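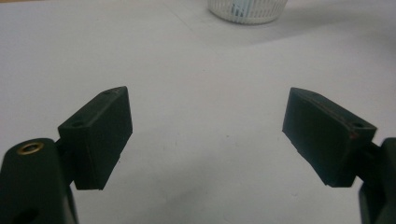

Demonstrations with the hand-held gripper: does the finger opening have to be measured?

hlho
Sep 15, 2019
Hello all. I am writing up a small result and would like some criticism before I send it to my supervisor. We collect demonstrations with a hand-held gripper, then train a policy on the camera images only. The task is to pick up a small object from a white table and put it into a container. We recorded 300 demonstrations. From these I trained two policies: one receives the image and the measured opening of the fingers, the other receives only the image. The second one succeeded in 89 per cent of the trials, and the first one was worse by 4 points. I expected the opposite. Has anybody seen the same?
Hok-lam Ho

ilska_bench
How many trials per policy? Four points can be nothing at all. If you change the lamp between two sessions you will get four points.

hlho
The same number for both, and I mixed the order, so the lamp is the same. But I agree the difference is small. I would not claim that the measurement is harmful. My claim is only that it did not help us.

Pavo
I can believe it. With the pads as dark as yours on a white table, the network can read the opening from the picture very easily. The two inner edges are there all the time. Then the measured number tells it nothing new, and it can even learn to copy the last value. We had this problem with Flamel in February: the policy held the fingers open above the object and waited, because in the data "open" was mostly followed by "open".

quietgear
I disagree with Pavo a little. Copying happens if you feed a history. Hok-lam, do you feed one value or several?

hlho
Eight values, the last eight steps. I should have written this in the first post, sorry.

quietgear
Then I would first repeat it with one value. At the moment you compare two things at once, the sensor and the history. I would not let it pass if I was your reviewer.

ilska_bench
Agree with quietgear. Also please try a dark table cloth. On white the contrast does half of the work for you, and the title of your report should not say "in general".

Pavo
The cloth is a good test, but it is a different question. He asks about his own set-up. Beneš in our lab tried grey pads on a grey mat with Hetix, and there the measured opening was clearly useful, so I suppose both of you are right.

hlho
Thank you, this is very helpful. I will train again with a single value, and after that I will record a smaller set on dark cloth. Pavo, did Beneš keep the same camera exposure for both mats? Ours is on automatic and I am afraid that it will change a lot on the cloth.

Pavo
Fixed, I think. I will ask him and write it here.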